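Tresska Dock Notes

README for the charging dock compatibility records, kept by Mei-kuen Chiu and Cheuk-hei Wan.

What this is

A plain set of records on how older tablets behave when they are left in third-party charging docks. It covers docks that use side contacts, docks that use a cable stub, and a few flat stands with a charging pad. Each record is one tablet in one dock for one sitting. There are 800 records in the current release, taken from 74 pairings of tablet and dock.

The records began as a spreadsheet that Kwan-ho Wei kept while choosing docks for the reading tables at Jarham. It grew past the point where a spreadsheet was pleasant to use, and it was moved into plain text files in November. The old column names have been kept where possible so that earlier notes still make sense.

What is in the folder

records.csv holds the main table, one line per sitting.
docks.csv lists every dock with its maker, contact type, stated output and the angle it holds the tablet at.
tablets.csv lists every tablet with its screen size, battery age and system version.
notes.txt has free-text remarks, keyed by record number. Some are in Spanish, as Begoña Cordero wrote them, and have not been translated.
changes.txt is the change log.

How a sitting is done

The tablet is run down to a fifth of its charge, then placed in the dock with the screen off. The level is read at the start and again after 60 minutes. Any break in charging during that time is written down with the minute it happened. The case is left off unless the record says otherwise, and the same wall plug is used throughout.

The tablet is then lifted out and put back ten times. A seat counts as good if charging starts within three seconds without the tablet being nudged. The number of good seats goes in the column seat_ok. 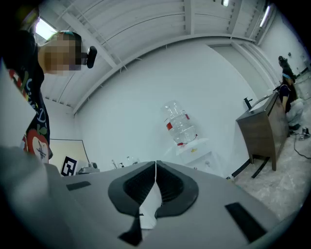 Why does the table give the charge gained in percentage points and leave out watts?

The tablets report their own battery level, and that is the only reading we had for every sitting. A meter was used on the later ones, and those figures are in the column meter_w, which is blank for the rest.

Columns that need explaining

seat_ok runs from 0 to 10, as described under the sitting.
angle is taken from the dock maker's leaflet. Where the leaflet gave none, Pei-shan Yu measured it with a school protractor, and angle_src says "own".
wobble is a judgement on a scale of 0 to 3, made by tapping the top corner of the screen. Two people scoring the same dock usually agreed, but not always. Treat it as a rough guide.
case is "none", "thin" or "thick". Thick means anything that had to be forced into the slot.
sound says whether audio passed through the dock. Many docks have a socket that does nothing with some tablets, and these are marked "dead".

Known problems

The Plareneo docks are over-represented. They were cheap and easy to get, and they make up a large share of the sittings. Any average across the whole table leans towards them, so group by dock first.

Battery age is the owner's best guess for second-hand tablets. A guess is marked with a g after the number.

Two docks from Torres had their contacts cleaned partway through. Sittings after the cleaning carry the flag cleaned=1 and should be kept apart from the earlier ones. The difference in seat_ok is large.

System version was not written down at first. Those cells are blank and we have no way of filling them now.

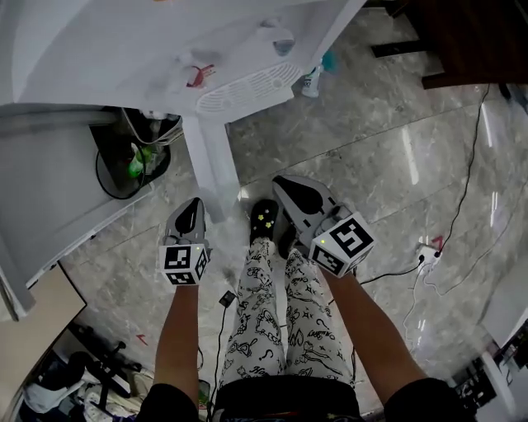
Version 2 also fixed a fault in the start and end levels, which had been swapped in one batch and made it look as though the tablets lost charge in the dock. If you downloaded the first version, please replace it. Record numbers have not changed, so your own notes will still line up.

Using the records

You may copy, change and share the files, provided you say where they came from and which version you used. The records were not made to rank makers, and several docks appear only once. Please don't quote a single sitting as a verdict on a product.

Adding a record

Copy the last line of records.csv, give it the next free number and fill in what you have. Leave a cell blank if you don't know the value, and don't put a zero in its place. New docks go in docks.csv first, otherwise the check script will refuse the line. Send changes to Cheuk-hei, who merges them in batches.

Still to do

Translate the Spanish remarks.
Repeat the thick case sittings with the meter.
Split the contact type column, which at present lumps magnetic and sprung contacts together.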